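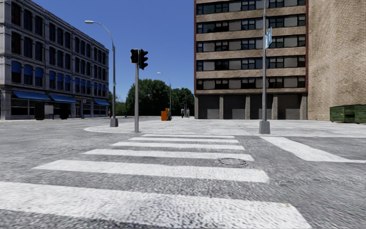 Okier Heating & Plumbing
2026-08-02

1/ We get asked every summer whether it makes sense to swap a water heater before it fails. Short thread on how we look at it, from the jobs we do in and near Piltwood.

2/ First thing is age. There's a sticker on the side of the tank with a serial number, and the date is usually in it. Each maker codes it differently. If you can't read yours, send us the number and we'll look it up.

3/ Second thing is where the water is. A drip from the relief valve or a fitting can be fixed. Water coming from the bottom of the tank itself can't. The steel has rusted through and no sealant will hold it.

4/ Rumbling when it heats is sediment on the bottom. A flush helps if the tank is fairly young. On an old tank that has never been flushed, we may tell you to leave the drain valve alone. Some of them won't close again.

5/ The water here is hard. We tested a kitchen tap on the Marín side of town last week and it read 26 grains. That wears out the anode rod fast. Checking the rod takes less than an hour and a new one costs $49 from us, plus the visit.

6/ What a replacement costs: our last 50-gallon gas swap came to $2,960. That was the tank, expansion tank, new shutoff, permit and haul-away. The customer had a quote for less, but it left out the permit and the expansion tank.

7/ If you get more than one quote, ask each company to list the same items. Permit, venting, pan, drain line, disposal. Then you can compare them.

8/ Tankless: we install them, but not every house is set up for it. The gas line is often too small. Running a bigger one on a job in January added $637. Ask about the gas line before you pick a unit.

9/ If yours does let go, turn the cold valve above the tank clockwise until it stops. Gas control to off, or breaker off if it's electric. Then call. Go find that valve today and make sure it turns.

10/ We're closed Sundays except for leaks and no-heat calls. The office opens at 7 tomorrow. Messages here get answered too, just slower than the phone.

Comments

pipedream_dot
Our cold valve is the round handle kind and it won't budge. Force it or leave it?

Okier Heating & Plumbing
Leave it. Use the main shutoff if you have an emergency. We can put in a quarter-turn valve, it's a quick job.

hollowaycreek
Do you do the anode check on electric tanks as well?

Okier Heating & Plumbing
Yes, same price. Please clear the space over the tank first, the rod comes out the top.

t_marsh88
Had the Risoleck softener put in last year and the rumbling hasn't come back since the flush. Worth it for us.

benchvise
What does the 50 gallon weigh? Ours is in the attic.

Recent from Okier Heating & Plumbing
Slow drains on the first floor only
When to bleed a radiator
Outdoor faucets: repair or replace
Sizing a Risoleck softener for a family of four
Summer hours and service area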